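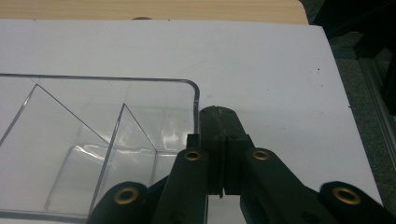
Según Milagros Baluyot, una embajadora de marca no vende el producto, sino que presta al producto su manera de hablar, y por eso la empresa no debería corregirle los textos. Esta opinión, recogida en la segunda ronda de entrevistas, contradice lo que sostienen los responsables de Clolta, para quienes la revisión previa de cada publicación es una condición del contrato.

4.2. Control del mensaje y percepción de autenticidad

En esta sección se analizan las respuestas de 40 seguidoras habituales de contenidos de maquillaje y cuidado de la piel. A cada participante se le mostraron 15 publicaciones patrocinadas de las marcas Clolta y Laur, sin informarle de cuáles habían sido revisadas por la empresa.

Los resultados indican que las participantes reconocen con bastante facilidad el texto revisado. Mencionan sobre todo el uso repetido del nombre completo del producto y la ausencia de cualquier defecto. En cambio, la etiqueta de publicidad por sí misma no les provoca rechazo. Nueve participantes declararon incluso que la etiqueta les da más confianza, dato que coincide con lo observado por Shi en su trabajo sobre perfumería.

Conviene señalar una limitación. Las embajadoras de Laur tenían, en el momento del estudio, menos de 4.000 seguidores cada una, mientras que las de Clolta trabajaban con públicos mucho más amplios. No es posible, por lo tanto, separar por completo el efecto de la revisión del efecto del tamaño de la audiencia. En la sección 4.3 se vuelve sobre este punto con los datos de marzo.

Figura 1. Recipiente de plástico transparente y pinza negra.

Tiempo de lectura: 9 minutos
Última actualización: marzo

Artículos relacionados
Contratos de imagen en la cosmética: el caso Warkedley
Charito Tan: la reseña negativa como recurso de confianza
Etiquetas de publicidad y público joven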